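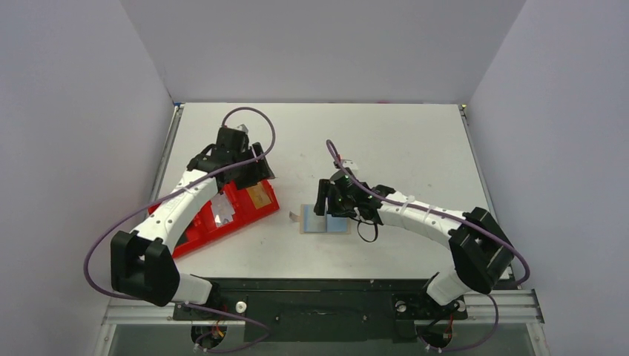 # Thevar two-arm bench cell

Small parts, trays and flat cards are what most of our customers want to handle, and the Thevar was planned with exactly that kind of bench work in mind. You get two tabletop arms on a shared mounting plate, an aluminum extrusion rail to carry it, and a white work surface closed in by plain matte walls on the back and both sides. People do ask whether they could skip the walls and save a little money. You can, and we'll happily quote it that way, but even light over the table makes life so much easier that most of them come back and add the walls later!

## What to plan for

The full cell ships on a single pallet and weighs 114 kg, so please check your doorways and your elevator before you order (and do measure the turn at the end of the hallway - we have all been there). Leave 40 cm of clearance on each side, as the elbows swing out wide when the grippers are working close to the middle, and the cables need room to swing with them.

| Item | Included |
|---|---|
| Two arms with grippers | Yes |
| Mounting plate and rail | Yes |
| Work surface and three walls | Yes |
| Spare finger set | Optional |
| Skestby rolling base | Optional |

## Budgeting

Lead time is nine weeks, a little longer for orders placed in May. If you're putting together a yearly budget, set aside $322 for cable ties, replacement cables and finger pads, and a bit more if several people will be sharing the bench. Trays and bins are yours to choose. Shallow plastic ones with raised rims are a good place to start, and you can always send us a couple to try before you commit to a whole shelf of them.

Already own a Sodumier cell? Your rail will take the new plate, and Irer will credit the old one toward the price.

For a quote or just a chat about your floor plan, ask for Indira Nair in sales. Mornings before 11 are best.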